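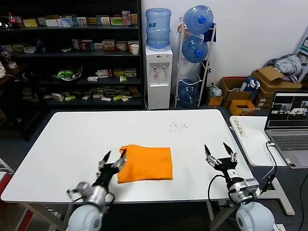

Dredance will put its pickle soft serve back on the menu in April, this time for as long as people keep ordering it. The dessert chain sold the flavor for 18 days last summer and took it off when the brine ran out.

"We had planned for six weeks," said Valeriano Palacios, who runs menu development for the company. "I ordered what I thought was a silly amount of brine. It was gone before the signs had all gone up."

Palacios started with a plain sour cream base and added dill, a little sugar and brine from Ibarra, a small pickle maker that already supplied the chain's two sandwich counters. Early batches were too salty to freeze properly. They came out of the machine closer to a milkshake, and the staff drank them that way for a week.

"Salt is the whole problem," he said. "You take it down until it freezes and then it doesn't taste like pickle anymore. We went back and forth nine times. The one we sold was number seven. Eight and nine were worse."

The shops sold 2,540 cones in that first run. Palacios had expected most of them to be bought on a dare, and for the first few days they were. Then the same people began coming in by themselves after lunch.

Demetrio Cordero manages the Doltska Street shop, which sold more of the flavor than any other location. He did not want it at first. The shop has two machines, and giving up one side of the second meant dropping coconut.

"I heard about coconut every day," Cordero said. "I still do. But pickle sold three to one against it, so I can't really argue."

He said customers asked for toppings the company had not thought of. Crushed potato chips were the most common request, and those will now be on the menu for 50 cents. Hot honey did well too. A few people wanted chocolate dip, and Cordero made it for them, though he does not recommend it.

The new version is slightly different. Ibarra could not promise enough of its regular brine, so the two companies settled on a milder one made with less garlic. Palacios said most tasters preferred it. Cordero is not sure.

"I liked the garlic," he said. "I told them that. I was outvoted."

A small cone will cost the same as vanilla. There will also be a pint to take home, called Vastus, which was the name on the test tubs and stuck. The first batch is 2,150 pints, split among all the shops, with a limit of two per customer.

Palacios is now working on a sweet corn flavor for August. He said it freezes fine. Coconut will be back at Doltska Street in the fall, when the pumpkin machine is moved over from the sandwich counter.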